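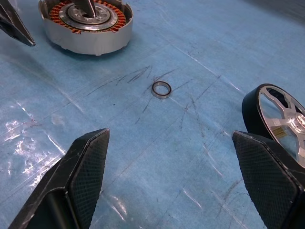
Plastic surface film

Plastic surface film, also sold as table film or bench film, is a thin sheet of clear plastic laid over a table, bench or counter to keep the surface underneath clean. It is used in kitchens, craft rooms, schools and workshops. Sellers make large claims for it. The evidence behind most of them is thin, and much of what is written on the subject can be traced back to the people who sell the rolls.

Origins

The usual story is that clear table film was first sold in the market town of Bidthorpe, by a draper who wanted to show off patterned tablecloths without having them spoiled. The story appears in several trade booklets, none of which gives a source. A rival account credits the Baltgate fish market, where stallholders are said to have covered their price cards with offcuts of packing film. Both accounts may be wrong. Clear film was cheap and easy to get by then, and people in many places could have had the same idea without hearing of one another.

Types

Most film falls into one of two groups. Soft vinyl is heavier, lies flatter and often smells when new. Polyethylene is lighter and cheaper, and creases as soon as it is unrolled. Some makers list a third group called "crystal" film, but the word has no agreed meaning and the products sold under it vary a good deal.

Claimed benefits

Film does stop spills from reaching cloth or timber, provided it has no holes or open seams. Other claims are weaker. The Wirnuden brand was for years advertised as lasting 3000 wipes, a figure for which no test method was ever published. The claim was dropped from the packaging in May, and the sales leaflet of 12/01/2018 says only that the film is "long lasting".

Claims that film is more hygienic than a bare surface should also be treated with care. A sheet that is wiped often will be clean, but so will a bare laminate bench. Dirt and moisture can get in under the edges and stay there. 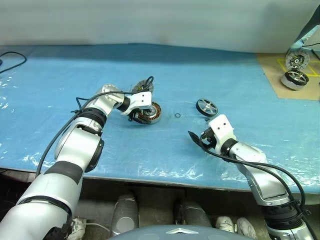

Clear film over a blue tabletop, showing creases and glare.

Drawbacks

Glare is the most common complaint. Creases catch the light at different angles, and this can make fine work tiring to the eyes. Makers advise warming the sheet with a hair dryer and smoothing it by hand – advice that works fairly well on vinyl and poorly on polyethylene, which may shrink or pucker.

Film can also trap the colour of printed cloth against its underside. Some vinyls will mark varnish if left in place through a hot summer. Few packets carry a warning about this.

Disposal

Rolls are often labelled recyclable. In practice many kerbside services will not take soft plastics, and vinyl is harder to place than polyethylene. The Aliyu scheme, which collected used film through hardware shops, closed after 4 years. Its organisers never said how much of the film was reused and how much went to landfill.

See also

Oilcloth
Placemat
Drop sheet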